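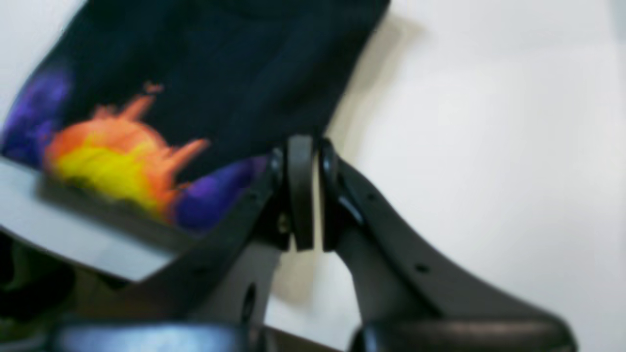

Orange and purple on navy

Vicente Zapata wrote:
> Farnex cardstock is a steal, 300 sheets a pack. I stamped 2 packs in January and had no bleeding at all.

No bleeding with which ink, Vicente? I tried it with Drirnik pads and every edge went fuzzy. 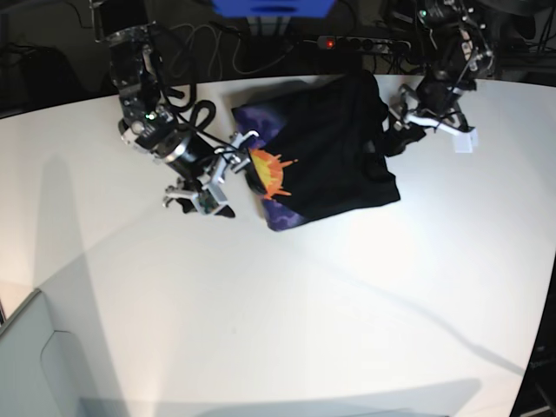 I'm also not sold on the "heavyweight" label. My Folton stock folds clean, and the Farnex cracked on the score line. Before I order more for my holiday cards, could someone post a scan of a finished fold?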